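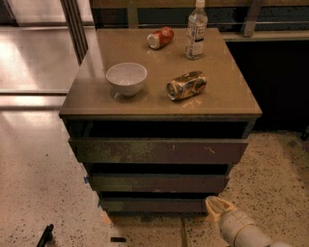

**What is the Dultier runoff?** A second round of voting in the city of Dultier, held when no candidate for mayor or council clears half the vote in the first round.

The **Dultier runoff** is written into the city charter, chapter on elections. Covers the mayor and all seven council seats. Doesn't cover school board, which is run by Prorker County and goes by plurality, most votes wins. People mix these up every cycle.

## How it works

First round in April. Everyone who filed is on one ballot, no party labels. If somebody gets more than half of the votes cast for that office, they're elected and that's the end of it. If not, top two go on to the second round in May. Blank ballots don't count toward the total. Write-ins do, but only if the write-in candidate registered with the clerk beforehand.

A finalist can withdraw, up to 5 p.m. on the deadline day set by the clerk. Third place doesn't move up. The remaining candidate is declared elected without a vote. This has happened twice, both times in the Dauda ward.

Tie for second place: both tied candidates advance, so three names on the May ballot, and then it's plurality. Never used so far.

## Background

Before the runoff the city used straight plurality, like most of the county. Council races routinely drew six or more names, and winners came in with under a third of the vote. The race that usually gets the blame is a mayoral contest with eight candidates, decided by a recount. Griltden, the next town over, already had a two-round system and the Dultier charter language was mostly copied from theirs, including a refrence to a "village clerk" that Dultier has never had. It was corrected in a later amendment.

The charter change went to voters and passed by 2,399 votes. Opposed mainly in the north end, where turnout for a second election was expected to be poor. Supporters wanted an instant runoff at first (ranking candidates on one ballot) but the county's voting machines couldn't handle it, so that part was dropped before it reached the ballot.

## Turnout 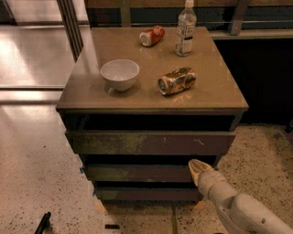

The main complaint. May turnout is nearly always lower than April, and the drop is steepest in wards where the council seat was settled in round one and only the mayor is left. Dauda ward has the worst numbers. The exception was the first mayoral runoff, when May beat April in most precincts. A library bond was on the same ballot, so how much of that was the runoff is argued over.

All 37 precincts have to open for a citywide runoff, even ones that saw hardly any voters in April. For a single council seat only the precincts in that ward open. Mail ballots go out automatically to anyone who asked for one in the first round, no need to apply agian.

## Cost

Paid by the city, not the county. Poll workers are the biggest item, then printing and postage. The county bills the city for machine setup as well. Candidates have to raise money twice in a short stretch, and the contribution limit resets after the first round. Critics say the reset helps whoever already has the bigger donor list. A proposal to scrap it got through council once and was vetoed.

## Proposed changes

- Lower the threshold to 40 percent, the rule Griltden moved to later. Failed in council.
- Move the first round to November, alongside state races. Studied, no vote taken.
- Ranked ballots. Comes back whenever the county talks about new machines. Currently stalled.

## See also

- Griltden two-round system
- Prorker County Board of Elections
- Dauda ward (Dultier)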